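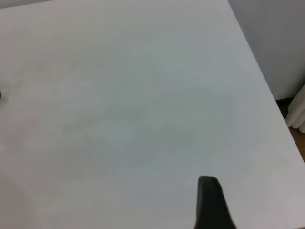 White tabletop, faint smudges.

So I've been thinking a lot about tables lately, mostly because I'm about to buy one, and because I've now spent more evenings than I want to admit scrolling through secondhand listings with a bowl of cereal balanced on my knees. We moved into the Stestthorpe place in May and we still don't have anywhere to eat! There's a counter. There's the couch. There's a stack of moving boxes marked KITCHEN MISC that has served as a buffet twice. But no table.

You'd think this would be easy. I thought it would be easy. I gave myself one weekend and a budget, and both of those went out the window by Saturday lunch.

The trouble started with the color. My whole life I've had dark tables. My parents had a dark one, my first apartment came with a dark one, and the one I sold before the move was nearly black and had a burn mark in the shape of a kidney bean from a pot I put down during a phone call. So this time I decided I wanted white. Everyone I told about this made the same face. "You'll see everything on it," they said, and I've been chewing on that ever since, because is that bad? I had crumbs on the dark table too, and fingerprints, oh my goodness, the fingerprints. Dust showed up on that thing an hour after I wiped it. I'm pretty sure a white one just shows you different stuff. Coffee, newspaper ink, whatever comes off the bottom of a colander.

I did try asking online. There's a home forum I've been reading for years (I never post, I'm shy in there) and somebody had already started a thread about white tables. It was 40 pages long. I read all of it. I can tell you that baking soda paste has passionate fans and passionate enemies, that melamine sponges take the finish off if you lean on them, and that at least one household eats every meal on a bath towel. Around page 12 it turned into an argument about coasters and never really came back.

Anyway, shops. The first one I went to was Disow, out past the garden center, where everything is laid out in little fake rooms. I love the fake rooms. I sat in four of them. They had a round white table called the Anel that I liked so much I went back and sat at it again before I left, and a very patient couple had to wait for me to get up so they could look at the price tag. It seats four, six if nobody has elbows. It costs $501, and I can't get over that dollar. Why the dollar? If it were $500 I'd have thought "well, that's a lot for a table," and if it were $499 I'd have thought I was getting away with something. At $501 I just stood there feeling like someone was teasing me.

I didn't buy it. I measured the kitchen when I got home and a round one would mean walking sideways to get to the fridge. I could live with walking sideways in the morning, but not carrying a lasagna.

So, rectangles. And rectangles are where you find out that tables have legs. I know, I know. But really think about where the legs go! If they're at the corners, you can't squeeze in an extra person on the long side without someone straddling a post. If they're set in from the ends, everybody's knees are fine but the thing tips when a kid leans on it. If there's one big pedestal in the middle then you kick it forever. I kicked the one at my grandmother's for my whole childhood and there was a pale spot on it exactly the size of my shoe. 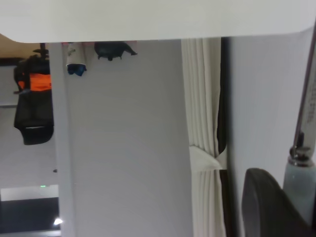 The other thing I started paying attention to was edges. I've walked into enough corners in my life to have opinions. A square corner on a table in a small kitchen is going to get you right in the hip, at night, on your way to get water, and you'll have that bruise for two weeks. Rounded is so much kinder. A lot of the cheaper ones are rounded now too, which I was happy to see.

I also want a table that can take being used for everything else, because that's what's going to happen. I know us. It'll be where the mail goes. It'll be where the taxes get done, and the school project with the beans and the glue, and where I put the sewing machine in November and don't put it away until spring. My husband spreads out his bike parts on any flat surface and he's already asked (very casually, while looking at his phone) whether the new table will be "pretty tough."

I'm a little sad about the old one, if I'm telling the truth. I sold it for $40 to a guy who strapped it to the roof of a hatchback, legs up, and I watched it go down the street like a big dead bug. It was too big for here and the burn mark had gotten worse. But we had every birthday at it! I wrote all my thank-you cards for the wedding at it, over three nights, with a hand cramp. I went back inside and there were four dents in the carpet and I left them alone until the movers came.

Second shop was Gounder, which is more of a warehouse, and where I had much better luck. They sell returns and floor models and things with one scratch. You have to dig. I found two candidates, both white, both rectangular, both matte (I've ruled out shiny, I don't want to see the ceiling light in my soup). One has a drawer at the end that sticks. The other has no drawer and a wobble that the woman at the desk fixed in front of me by turning one little foot a couple of times, and then she charged me nothing for the lesson. The wobbly one is 7 inches longer. I took pictures of both, with my purse on them for scale, and then came home and couldn't remember which was which.

They hold things until the end of the week if you leave your name, so I left my name on both. Is that rude? It felt a bit rude. I'm going back with a tape measure and my husband, who I hope will just point at one. I'd like to have people over before the summer's gone and my knees can't take much more cereal.

If you have a white table and you've had it for more than a year, please tell me how it's going. What do you clean it with? Do you use placemats? Do you iron them? And if you're on team bath towel, I'd love to hear from you too.

Posted 16th July in House stuff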